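**Granen 5** two-arm chore workstation, with the Peven practice software

The Granen 5 is a fixed two-arm station for kitchens, stockrooms and packing benches. It does a short list of small jobs at counter height. It doesn't walk, climb or carry laundry upstairs. We get asked every week whether a machine can take over the housework, and our answer on this page is the one we give on the phone: a few parts of it, if you set the area up properly.

Price, delivery times and lease terms are on the order sheet. Stations ordered now ship in February.

## What's in the box

- Two arms with two-finger grippers
- One mounting rail and clamps
- Control unit with stop button and 64 GB of storage
- Peven practice software, one seat
- Spare finger pads
- Printed setup guide

The counter isn't included. The rail fits any flat work surface that can take the weight of both arms. Glass tops and folding tables are not suitable.

## What it can do now

We sort chores into three groups. The groups come from our own bench in Edo Hall, where Lanying Bai runs the testing.

**Ready.** Picking up single firm objects and putting them in an open container. Moving cups from a rack to a shelf. Sorting small parts into bins when the parts don't touch each other. You can leave these running while you work nearby.

**Works with someone checking.** Loading a dish rack. Packing mixed goods into a carton. Putting away groceries that have been set out in a row. Expect to step in. Plates that lean on each other are still the usual cause of a stop.

**Not ready.** Folding clothes, making beds, washing pans with stuck food, anything involving a full trash bag, and anything on the floor of a room people walk through. Please don't buy the station for these. We don't have a date for them.

Soft fruit sits between the first two groups. The grip force can be set low enough for a ripe tomato, but a fruit that is softer on one side than the other may still bruise.

## Practice before you run it

Every chore starts in Peven. You pick a layout, place the items, and let the arms try the job on screen before anything moves on your counter. Most customers spend their first afternoon there. It costs nothing in broken cups, and a layout that fails on screen will usually fail on the bench too.

The layouts are plain on purpose. The starter set has a floor, a cabinet, and whatever goes with the task, and you can add your own shelves and surfaces once you have the measurements.

Our standard first exercise is a small-object placement: one item, one open container with a narrow mouth, one arm doing the work. It tests how well the gripper lines up over a target not much bigger than the thing it is holding. Chenxi Cheng wrote the scoring for it. A run counts only if the item ends up inside and the container stays upright.
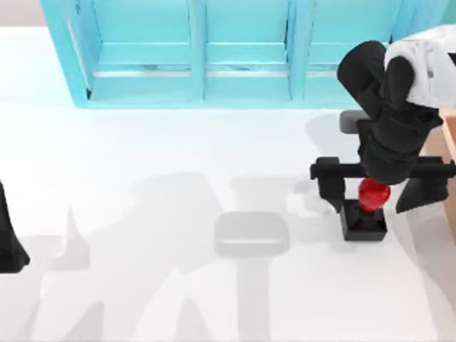 ## Placement results

The small red object over the black box is the exercise most people will recognize from the training videos. We ran the placement task 2,000 times in Peven with the container moved to a new spot each time. The arm finished 1,389 of those runs without help. The rest were stopped or scored as failed.

Most of the failures were near misses at the rim. The item touched the edge and rolled off, or the fingers opened a little early. A wider container fixes much of this, and in a real stockroom we would just tell you to use one. We keep the narrow box in the test because small openings are common in home kitchens: jars, drawer dividers, the cutlery basket in a dishwasher.

These are practice runs. Bench results are lower on shiny items and on dark containers under poor light. We don't quote a bench number on this page because it changes too much from one customer's counter to the next. Ask for the test notes for a setup close to yours.

## Setting up your work area

1. Clear the full reach of both arms. The mat in the box shows the reach at full size.
2. Clamp the rail and check it by hand. It shouldn't shift when you lean on it.
3. Put containers in fixed spots and mark the spots with tape.
4. Light the counter evenly. One bright lamp to the side gives hard shadows, and the arms slow down around them.
5. Run the chore in Peven, then on the bench with the speed set to low.

Keep children and pets out of reach of the arms at any speed.

## Home or shop floor?

It does better in a shop. A packing bench has the same bins in the same places all day, and somebody is paid to keep it that way. A home kitchen changes between breakfast and lunch. The Granen 5 will work in one, and some of our customers use it there, but they are mostly people who need help lifting and reaching and who are willing to keep a stretch of counter set up for it.

If you want help with a chore on the "not ready" list, a person is still faster, cheaper and better at it.

## Add-ons

- **Lei soft fingers.** Wider pads for fruit, eggs and thin cups. Lower maximum grip. Swap with one screw.
- **Second Peven seat.** For sites where one person builds layouts and another runs the bench.
- **Long rail.** Lets the arms be mounted farther apart. Needs a deeper counter.

## Returns and service

Return the station in its original crate if the chore you bought it for doesn't work on your counter. Send us the Peven layout first so Lanying or Chenxi can look at it. Fairly often the fix is a container moved a few inches or a slower approach. Finger pads are wear parts and aren't covered after the first set.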